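Rodum puts its home demonstration kit on sale, with the caveats up front

SALTUDSIDE, March – Rodum today opens orders for Nondau, a wearable recording kit for people who train household robots to handle laundry. It costs $1,409. We aren't going to promise you a robot that folds shirts.

"I've sat through enough folding videos to distrust all of them," said Giuliana Palomino, head of product at Rodum. "You see one towel on one bare table, and then the clip ends. I wanted to know what happens on somebody's couch."

Nondau records a person doing the chore at home, on whatever surface they normally use. Soft furniture, quilted covers and half-packed luggage stay where they are. A crumpled white garment gives a robot very little to go on, and we doubt that any kit on the market, ours included, has solved that.

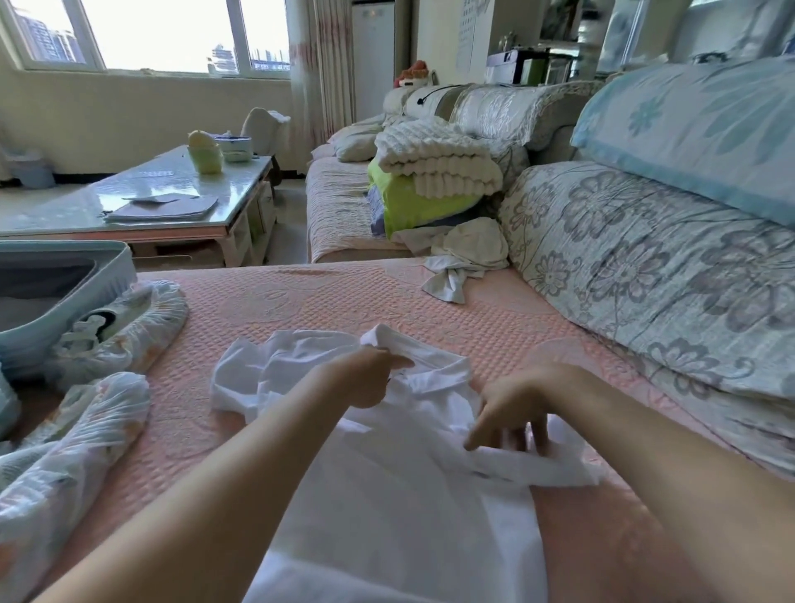

## What we tested

Our trial set holds 548 recordings from seven homes. Evdokia Galanis, who ran the trial, threw out 70 more where the hands left the view for too long. She thinks buyers should expect to lose some of theirs too.

"T-shirts are the worst," Galanis said. "People tug, stop, change their grip and start over. Whether a robot learns anything useful from that is still an open question, and I'd be wary of a vendor who says otherwise."

## Ordering

The price covers the head mount, charger and labeling software. Robot arms are sold separately by other companies. Orders ship from Saltudside every Thursday.

Press contact: Stelios Christodoulou, Rodum press desk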